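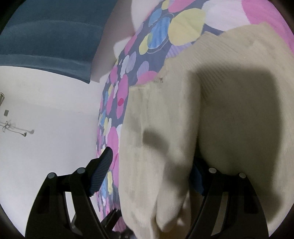 Hovelau opened its workshop to visitors for an afternoon on 2024-11-13, with a demonstration of hand-held grippers used on clothes and bedding. More than 100 people came, most of them from nearby care homes, hotels and laundries.

The firm is working with Trulora on a robot that can sort and fold household washing. Staff used the grippers to handle a beige knitted garment and a patterned bed sheet, and visitors were able to ask questions as the work went on. Those who wanted to could then try a gripper themselves at one of two tables set up near the entrance.

Soft items are among the hardest things for a robot to handle, visitors were told. A cup keeps its shape when it is picked up – a jumper does not. The cloth folds over itself, the edges disappear, and the next place to take hold has to be found again each time.
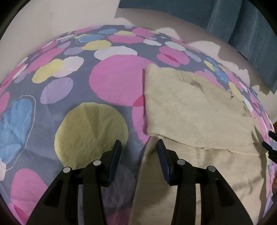

Głowacki wanted to know how the machine would cope with a full load from a hotel, where everything arrives in a heap and often inside out. The staff replied that it was too early to say, and that sheets and towels would come before clothes.

Hovelau aims to collect 400 hours of recorded handling before the first trials, which are planned for July at the Ruver laundry. The trial robot will have two arms and will work beside the existing folding line. Ruver said no jobs would be affected during the trial period.

Several visitors asked about price. The firm said it had not set one and did not expect to until the trials were over. There were also questions about noise and about cleaning the gripper pads, which will be covered in a leaflet sent to everyone who signed in at the door.

A second open afternoon will be held after the trials. Places are free but must be booked through Hovelau.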